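Notebook, Parden workshop, May
Glaze tests, Jullen stoneware body, second series

Picked up from the last entry. The crazing on the Shenoy clear is still the open problem. Cone 6 firing, 60 minute hold at peak, then natural cooling with the lid down. Controller log gives a peak of 1,138 C, a little low for this body but inside what we have been getting from that kiln since the new elements went in.

Absorption first. Bars from the top shelf weighed dry, boiled, left to soak overnight, patted off with a damp sponge and weighed again. Dry weight of the reference bar 183 g. Top shelf bars read consistently lower than bottom shelf bars, so the bottom of the kiln is still lagging. Witness cones agree. I have moved the bottom shelf up one post length for the next load and left everything else alone.

Crazing: none visible on removal. Wiped the tiles with ink at 9 a.m. and found fine lines on the thick-dipped half of every tile from the bottom shelf. Thin-dipped halves clean. Top shelf clean at both thicknesses. This points at underfired body more than at the glaze recipe, although the recipe has little margin either way.

Mugs are a separate matter. Handles pull stress into the wall at the lower join, and a flat tile will not show it. Freezer and boiling water cycles to be run on mugs only from now on, with the ink wipe after each cycle.

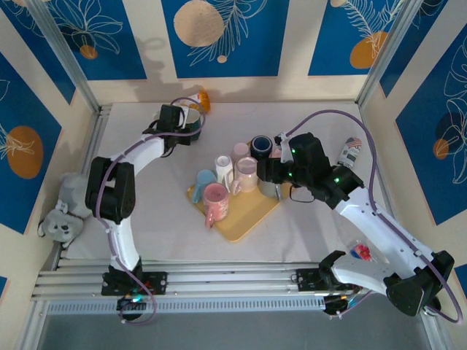

Binta Ekwueme disagrees with dropping the tiles from the cycling. Her point is that a mug has no flat area of known glaze thickness, so if one crazes we learn that it crazed and very little else. She would keep 2 tiles per glaze in every cycle as a control and record dip time on the back in iron oxide. Agreed, and added to the sheet.

She also wants the silica addition tested before the shelf change. I would do the shelf first. Changing both in one load leaves us unable to separate them.

Skutmont silica, 325 mesh, opened and decanted. Old bag had clumped near the fold; sieved and kept for kiln wash.

Teal liner: pinholes on the inside base, worst where the bisque had been handled after waxing. Next batch to be sponged before dipping. Specific gravity was not written down for this bucket, so measure it before adding any water.

To do:
Recheck lower thermocouple against cones
Mix silica line blend, small cups
Label the freezer shelf
Ask Gonzalo Figueroa for the March absorption figures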